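**Before you start:** read section 3 through to the end once, preferably with the tin still closed. Vivudik oil is forgiving up to a point, and the point is on the lid.

## 3. Oiling pale timber

You'll need the 625 mL tin, two lint-free rags, a grey pad and a window that opens. Old football socks aren't lint-free, whatever colour they've become.

1. Vacuum the timber, then wipe it with a barely damp cloth. Leave it until it's dry to the touch.

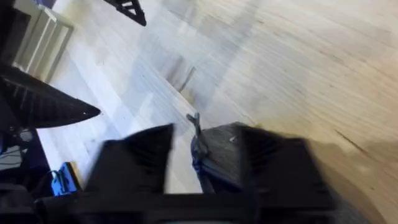

2. Stir the oil for three minutes. Shaking the tin fills it with bubbles, and you'll meet every one of them again in the finish.
3. Pour a puddle the size of a biscuit and spread it along the grain. Going across the grain is quicker and looks it.

> **Caution:** Oily rags can heat up and catch fire by themselves. Lay them flat outdoors to dry, well away from the ute, the shed and the barbecue.
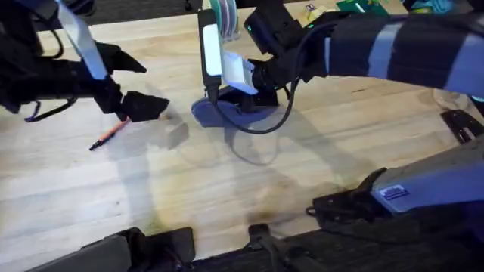
A customer in Clandolberg writes that two thin coats did a better job than the one generous coat we used to recommend, and asks whether we'd consider changing the manual. We have. Sorry about the dining table.

4. Wait five minutes, then buff off everything that hasn't soaked in. If your arm isn't complaining, there's still oil on the surface.
5. Leave overnight with the window open. Keep the cat elsewhere.

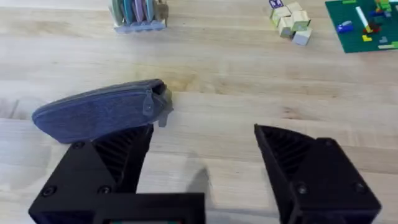

6. Apply the second coat the same way, using half as much oil. Tinted Kobzar oils need a test patch first, somewhere you can live with the colour.

**Note:** Don't use Skindia floor polish over fresh oil. It goes cloudy, then sticky, and we can't help you over the phone.

### 3.1 Seams and cracks

Work oil into a narrow seam with a corner of the rag and lift out the excess straight away. Pooled oil dries as a shiny little ridge that catches crumbs for years.

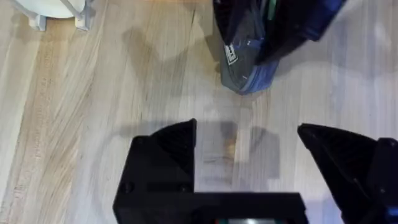
*Fig. 4. Pale timber with streaked grain and a thin dark crack or seam.*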